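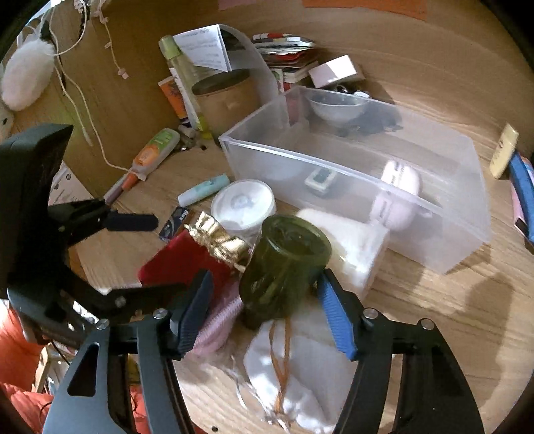
I teach machines to tidy desks. That's my job, and I love it! But last Friday I had one of those afternoons where everything goes wrong, and I thought you might like to hear about it (especially if your own desk is a bit of a mess).

The job sounds easy. Pick things up, put them in the plastic bin. You could do it with one eye closed. A gripper has to learn it bit by bit, though, and we call our tidying program Momham. It had done 743 pickups that week and I was feeling pretty proud.

## So what went wrong?

Momham squeezed too hard. It got hold of a soft little pouch and just kept on squeezing – the fingers should have stopped, and they didn't. I hit the big stop button right away. Nothing broke, thank goodness, but my heart was thumping!

Try this. Pick up an egg, then pick up a sock. Did you think about how hard to squeeze? Probably not. Your skin feels the egg pushing back, and your brain says "OK, enough." Our grippers get that message from a tiny part called a force sensor. When the sensor gives the wrong number, the program has no idea.

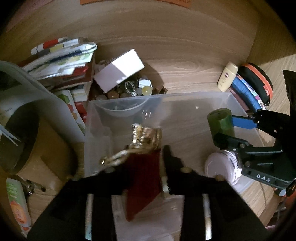
*A red and gold pickup over the bin, with a second gripper at the green roll.*

Soft things are the tricky ones. A glass jar pushes back as soon as you touch it, but a pouch squishes and squishes first. My sensor was reading low, so Momham thought it was barely touching the pouch. It squeezed a bit more, and then a bit more after that...

## How I fixed it

First I switched everything off. (Always do that before you put your hands near a machine with fingers, and get a grown-up too!) Then I found a loose wire. One loose wire! I pushed it back in and ran more than 70 slow test squeezes on a rolled-up sock.

I also added a new rule: if the fingers keep closing for too long, stop and wait for a person. Momham grumbles to a halt a lot more now, and tidying takes forever, but I like it better that way.

Next I want to try it with a bag of marbles. Wish me luck!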